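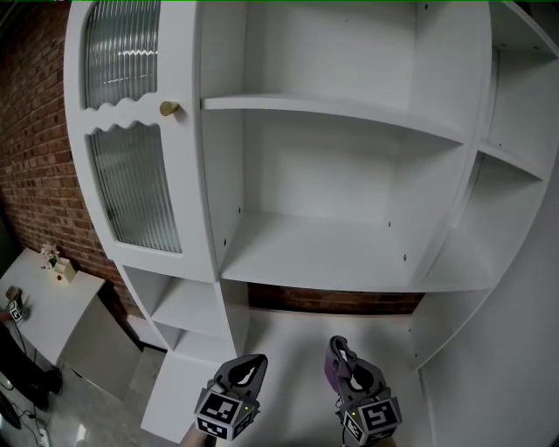
Carleen Wihongi wrote to me that she would drive 39 miles for a decent secondhand linen sale, and would we please hurry up and open one in Purkdale. Well, Carleen, we're opening one!

I'm thrilled to say that Flosine, our little household swap shop, starts up in April in the old Worgate building (side entrance, ring twice if the door sticks). We've already taken in 112 bags of bedding, curtains and tablecloths, and I've washed more of them than I care to remember.

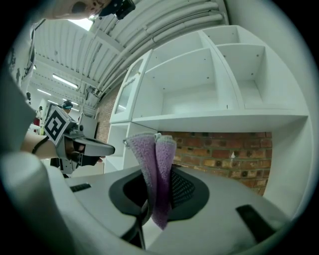 How it works

Bring clean linens any morning after 9 and you'll get swap credit on the spot. Spend it that day or save it up. No pillows, please, and no electric blankets.

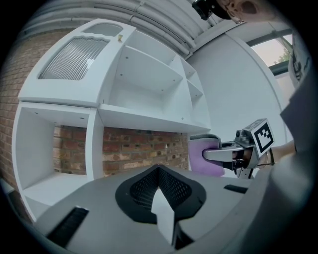 By Hnat Hnatiuk, Flosine

I grew up swapping things over the fence with my aunt Issa, so this feels like a bigger fence to me. We'll have a mending table too, and I'm hoping to get a quilting night going by summer if enough of you say yes.
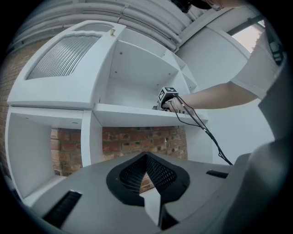

Getting in touch

Stop by the side entrance before 2 and ask for Hnat. Reporters welcome, and I'll put the coffee on!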